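3.2 Seam checks on the pond liner

I'll admit I went into the Warnton pond expecting the sheet itself to be our trouble spot. We had 1,049 feet of welded seam to get through, and Rocío Mendoza and I started walking it on a Tuesday with an air lance and a lot of coffee.

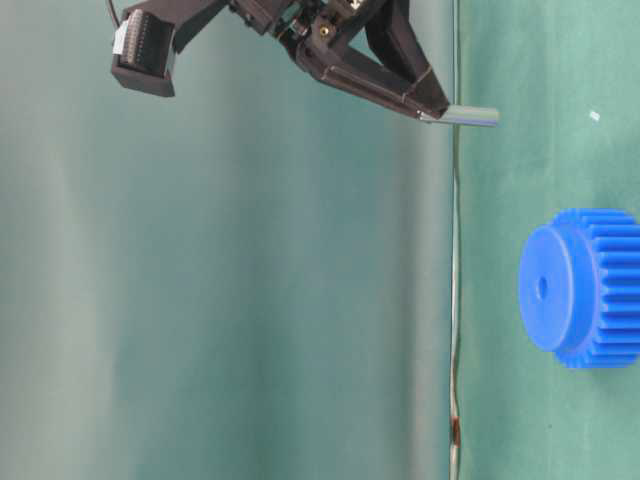

The long straight runs were fine. Almost every leak we logged was near a pipe boot or a corner - places where the crew had to weld by hand. We marked 16 of them, and nearly all sat on the north slope, where the wind makes it hard to keep the sheet flat (ask anyone who has tried!).
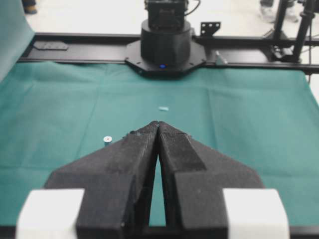
Yanling Shen then cut peel samples from the first 270 feet and pulled them in the shop. I'd have liked more from the corners, but the owner wanted the pond filled in May, so we took what we could get. Her numbers are in the second table, next to the ones from Villaseñor.

Figure 4. Workspace, with two close views of the fingers.
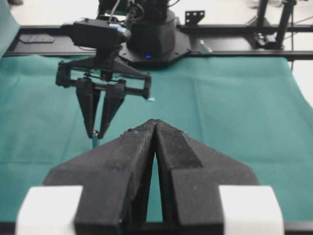 3.3 Patching and retest

We patched all 16 spots and ran the lance over each one again the next morning.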